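로봇팔 한 대 예산 짜면서 적어 둔 것들

올해 하반기 장비 예산안을 7월까지 내야 해서 한동안 견적서만 들여다봤다. 팔 한 대를 더 들이는 건이다. 지금 쓰는 팔은 거의 하루 종일 돌아가고 있어서 새 그리퍼 시험을 하려면 저녁 시간을 빼야 한다. 그걸 더 끌고 가기 어렵다는 얘기는 작년부터 나왔다.

후보는 둘이었다. Zondico에서 나오는 중간급 팔과 Arero의 소형 팔. 사양표만 놓고 보면 Zondico 쪽이 가반하중이 크고 도달거리도 길다. 그런데 우리가 집는 물건은 펜, 자, 구겨진 종이, 음료수병, 빵 모형 같은 것들이다. 무거운 걸 들 일이 없다. 가반하중에 돈을 쓰는 건 이번에는 맞지 않는다고 봤다.

중요하게 본 건 그리퍼였다. 팔 가격만 보고 예산을 잡았다가 그리퍼에서 모자라는 경우를 전에 한 번 겪었다. 손가락 모양에 따라 되는 물건과 안 되는 물건이 갈리고, 그릇 안에 들어간 물건을 다루려면 손가락이 그릇 테두리 안쪽으로 내려갈 수 있어야 한다. 납작한 자나 가는 펜은 또 다른 문제다. 그래서 견적을 받을 때 손가락 교체 부품을 따로 적어 달라고 했다. 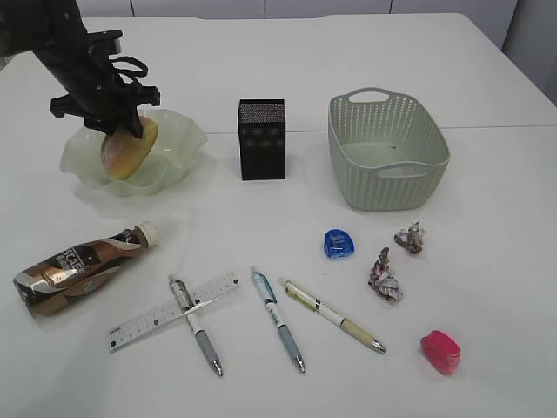
그리퍼 손가락은 처음부터 여벌을 두 벌 사 두세요. 저희는 한 벌만 샀다가 추가 주문하고 기다리는 동안 팔을 그냥 세워 뒀습니다. 본체 할인 더 받는 것보다 소모품을 같이 묶어서 견적 받는 게 나았어요. 지난번 글에 Orkis라는 아이디로 달린 댓글이다.

읽고 나서 견적을 다시 요청했다. 손가락 여벌 2벌을 넣고, 손목 쪽 케이블도 하나 추가했다. 케이블은 늘 움직이는 부분이라 언젠가는 갈아야 하는데 처음 견적에는 아예 빠져 있었다. 댓글 말대로 묶어서 받으니 부품을 따로 살 때보다 단가가 조금 내려갔다. 큰 차이는 아니다.

금액은 이렇게 정리했다. Arero 본체에 제어기, 그리퍼 한 개, 손가락 여벌, 케이블까지 해서 2939만 원. 여기에 설치와 교육비가 200만 원이다. 교육비는 빼도 된다고 했지만 담당자가 바뀔 수도 있어서 그대로 뒀다. Zondico는 비슷한 구성으로 맞추면 여기서 567만 원이 더 붙는다. 가반하중이 필요한 과제가 내년에 잡히면 그때 다시 비교할 생각이다.

카메라와 거치대는 이번 건에서 뺐다. 지금 있는 걸로 한 대 더 붙일 수 있고, 모자라면 소모품비로 처리가 된다. 조명도 그대로 간다. 흰 상판이라 반투명한 그릇이나 투명한 자가 잘 안 잡힐까 봐 조명을 새로 넣자는 의견이 있었는데, 일단 지금 조명으로 해 보고 정하기로 했다. 컴퓨터는 조금 고민했다. 제어용은 기존 것을 쓰면 되지만 기록을 저장할 공간이 부족하다. 디스크만 추가하는 걸로 하고 본체 교체는 내년 항목에 적어 뒀다.

테이블도 따져 봤다. 새로 맞추면 팔 고정판까지 한 번에 해결되지만 납기가 길다. 지금 쓰는 테이블은 상판을 이어 붙인 것이라 이음매가 가로로 지나간다. 작은 물건을 놓는 자리와 이음매가 겹치지 않게만 하면 쓰는 데 지장은 없다. 고정판만 따로 주문하기로 했다.

시험용 물건은 사실 예산이라고 할 것도 없다. 빵 모형, 펜 세 자루, 연필깎이, 플라스틱 바구니와 그릇 정도는 사무용품비로 된다. 대신 같은 물건을 여벌로 사 두는 게 좋다. 나중에 하나가 망가졌을 때 같은 모양을 다시 구하려면 번거롭다. 구긴 종이는 여벌을 만들어도 모양이 같지 않으니 쓰던 것을 버리지 말고 상자에 따로 보관해야 한다. 물건 목록과 배치도 적어 둬야 새 팔이 들어왔을 때 지금 팔과 같은 조건으로 비교할 수 있다. 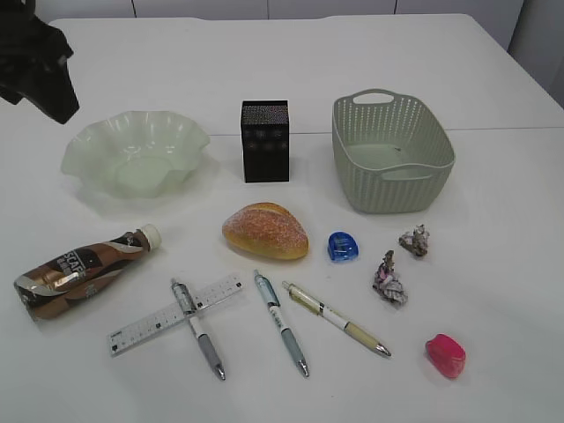 납기와 일정

Arero는 발주 후 여덟 주를 말했다. 나는 일정표에 열 주로 적었다. 통관이나 검수에서 며칠씩 밀리는 건 흔한 일이고, 설치 날짜도 우리 쪽 사정만으로 정해지지 않는다. 설치 당일에는 지금 쓰는 팔도 오전 동안은 멈춰야 한다. 전원을 같은 쪽에서 끌어오기 때문이다. 이건 전기 쪽에 미리 물어봐서 확인했다.

Lloyd 과제 일정과 겹치는 것도 문제다. 그 과제는 중간 점검 전까지 지금 팔을 계속 써야 한다. 새 팔 설치를 점검 뒤로 미루면 마음은 편한데 그러면 올해 안에 시험할 시간이 얼마 남지 않는다. 일단은 점검 전에 받아서 검수만 하고, 설치는 점검이 끝난 바로 다음 주에 넣는 것으로 적어 냈다.

유지보수 계약

첫해는 무상이고 둘째 해부터 유상이다. 유상 계약에는 방문 점검과 원격 지원이 들어 있는데 그리퍼는 제외다. 견적서 맨 뒷장에 작은 글씨로 있어서 처음에는 못 봤다. 다른 데서 견적을 받는 분들도 이 항목은 먼저 찾아보는 게 좋겠다. 둘째 해 비용은 이번 예산안에 넣지 않고 참고란에만 적었다.

예산안은 어제 오후 4시쯤 올렸다. 승인이 나면 발주서 쓰는 과정도 따로 정리해서 올리겠다. 고정판 도면은 아직 업체에서 답이 오지 않아서 내일 다시 전화해 볼 예정이다.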